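Adhesive bench notes, May
Label stock, peel and aging

Picked up where the last entry stopped. The Kütt stock was still on the glass plates from the overnight dwell, so those went first, before the oven samples came out.

Peel at 180 degrees, strip width as before, crosshead speed unchanged. Kütt on glass gave clean removal on every strip. Kütt on painted steel left a thin haze at the start of each pull, always in the first 2 cm, then ran clean to the end. I think that is finger pressure during application and have changed the procedure: tack the leading edge with the roller, no hands past the liner.

Skiltley stock next. It tears. The facestock gives way before the adhesive does, at least on the uncoated side of the roll, so the peel numbers from the first set are face strength and should not go into the table as adhesion. Struck them out in pencil. Kevin Pacheco suggests backing the strips with filament tape and pulling again. Agreed, will do that with what is left of the roll.

Load cell drifted during the Skiltley set. Re-zeroed, hung the check weight, read 1,000 g, carried on. No drift after that. The fixture had been bumped when the clamp was swapped, and the cable was resting on the lower jaw – tied back now.

Oven samples: 40 C, one week, Zostis and Kütt side by side on the same plates. Zostis edges have lifted at the corners. Kütt edges flat. The lift is worse on the square-cut pieces than on those with rounded corners, same as the supplier's own note says, though their note gives no radius. Ours were cut with the small corner punch, radius not marked on the tool. Need to measure it.

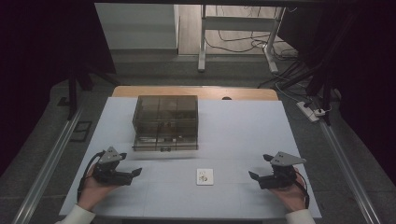
Adhesive ooze on the Zostis after aging: visible under the loupe on the long edges only. Dust sticks to it. Wiping with isopropanol takes off the dust and the ooze but also dulls the print, so wiping is not something we can recommend on a finished label. Dry microfiber moved the dust along the edge and did no good.

Print rub on the aged pieces, 19 strokes with the weighted felt. The odd number is my mistake, meant to do 20 and lost the last one when the felt came off its holder. Left it at that for the whole batch so the pieces stay comparable. Black ink holds on all stocks. Brown ink transfers to the felt on Skiltley, faintly, and more on the pieces nearest the oven fan. Have not worked out whether that is temperature or air flow. A thermocouple on the fan side would settle it.

Liner release: Manotel liner is too tight for hand application. It delaminates if you start at a corner and bend it back sharply. Starting mid-edge works. Over half of the Manotel pieces had a crease from getting the liner off, so I did not run peel on them.

To do:
Tape-backed Skiltley strips, glass and painted steel.
Measure the punch radius and write it on the handle.
Thermocouple on the oven fan side, then repeat the brown ink rub.
Ask Manotel for the same face with the lighter release liner.
New felt for the rub tester, old one is glazed.

Plates are back in the rack, aged ones on the lower shelf with the side marked A facing out.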